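Estantería expositora Brisora para bebidas: reseña tras tres meses de uso

Compré la Brisora en septiembre para la tienda que llevo con Torben Janssen. Buscábamos un mueble oscuro para los refrescos, con varios niveles y portaprecios en el frontal. Pagamos 1.952 coronas por el módulo básico, portes aparte, y el pedido tardó 14 días en llegar.

Baldas y capacidad

Las baldas son gris oscuro, con el canto delantero reflectante. En la central caben las botellas de Pepsi y Coca-Cola, las latas verdes y los cartones de bebida apilados en la esquina. El fondo es claro y brillante, y ayuda a que los colores se vean bien. Lo que menos me gusta es que las botellas de plástico se inclinan o se tumban con facilidad – hay que recolocarlas a menudo. 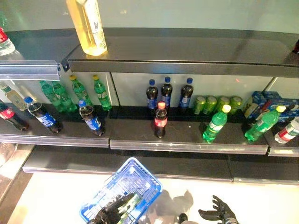 Portaprecios

Es el punto flojo. Los perfiles son fáciles de limpiar, pero el encaje tiene holgura y, si se tira de ellos al reponer, se salen del sitio. Escribí a la tienda y me contestó Uwe Fröhlich, que me mandó un juego de clips sin cargo. Con los clips aguantan mejor, aunque no del todo.

Las tiras transparentes van por tramos a lo largo de la balda y entre uno y otro queda una pequeña separación.
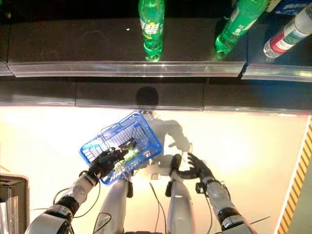 Con las etiquetas de papel normal no tuve problemas; las de cartulina entran muy justas. El negro brillante, por otra parte, refleja mucho la luz y marca los dedos. Yo paso un paño seco cada 7 días y con eso basta.
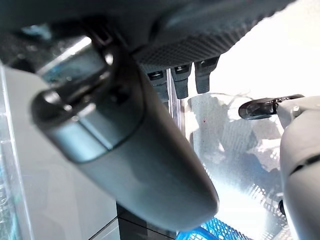
Valoración

La volvería a comprar para botellas grandes y latas. Para botella pequeña miraría antes la Clarkora, que trae separadores de serie y cuesta 2.058 coronas.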